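Search this board: enter keywords
Print this page | E-mail this thread

Table rules before a session: what do you all insist on? 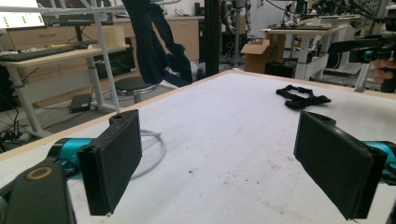

Padded fingers, white table, strap still on it.

Posted by flulent_fi, Nov 3, 2018

Right, I'm rewriting our bench rules for handheld gripper work at Plosthorpe and I'd love a nosy at yours. Ours currently run to 5 pages and I don't think a soul reads past the first! I want it on one side of A4. So far I've got: cables kept off the walking side, nothing on the table except the item being handled, pads checked before you start, and one person calling stop. What have I missed?

moonraker90
Pads, yes, but say what "checked" means. We had a sheet that just said "inspect" and everyone ticked it. Ours now says press each pad with your thumb, look for lifting at the edges, swap the pair if either one's gone. Always the pair, mind.

Trerkach_Tom
I'd add wiping the table down. Yours has smudges and dark specks on it, and I'd want those gone before I started picking up straps.

flulent_fi
Ha, fair cop on the smudges. I'm not sure I'd make it a rule though. We want the grippers used on tables like people really have, and a spotless one every time feels like cheating to me.

Trerkach_Tom
Then write down that it's deliberate! If I'm auditing you I can't tell "realistic" from "couldn't be bothered".

Ona Pētersons
I'm with Tom on writing it down and with Fi on leaving the table alone, sorry to be awkward. My bigger worry is floor cable. You've a grey coiled one going under the table there. Our rule since February is that anything crossing the floor gets a cover, even for 3 minutes' work.

moonraker90
Covers are a trip hazard themselves if they're the cheap sort. I'd sooner route it overhead.

Ona Pētersons
Overhead's lovely if you've got the ceiling for it. We haven't.

flulent_fi
OK, so "cover or overhead, your choice, but never bare". I'll put that in, plus a line about table condition being noted on the sheet. Still arguing with myself over straps and buckles, as loops can snag. Does anyone have a length limit? I'd pencilled in 200 cm.

Trerkach_Tom
We go by whether it hangs off the edge. If it does, it's too long.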